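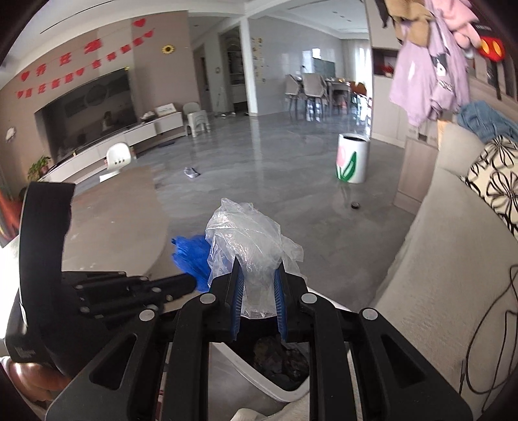

Clear bag going over the white-rimmed bin, blue one next to it.

5/20/19

Bin bags, continued. Saeed Ahmadpour wanted the rubbish sorting written up properly, so this is me writing it up properly.

Front room this time. Two bins: the open one with the thick white rim, which had dark, crumpled stuff in it, and the white cylinder with the pink tulip on the side, which I maintain is the best-looking object we own. Tulip bin left alone today. Siamak thinks it should be the paper bin. Siamak has thought this since December and has yet to put any paper in it.

Bags on the go: one clear, one bright blue. The clear ones are from the Duvine roll (2,000 to the box, we have used 481, somebody kept a tally on the lid and I have decided not to ask). They crumple if you look at them and fill with air the moment you pick them up, so squash the thing flat before it goes anywhere near the bin. Blue ones come from Vahidi, thicker, noisier, and they cost more — Saeed has the receipt and brings it up.

Working rule for now, until one of us has a better one:
clear = packaging
blue = everything we would rather not discuss

Floor. The grey marbled stuff shows every crumb and shines like a hotel lobby when the light comes across it. Small white chair still by the big brown-grey surface, grey-and-white shoe thing still on its own on the floor. Small round dark object near the tulip bin, not identified, not by me anyway. Pick up before sweeping.

To do:
Ask Erna if the Kulurberg order can include 8 rolls of the thicker clear.
Label for tulip bin. Siamak to write it.
Shoe.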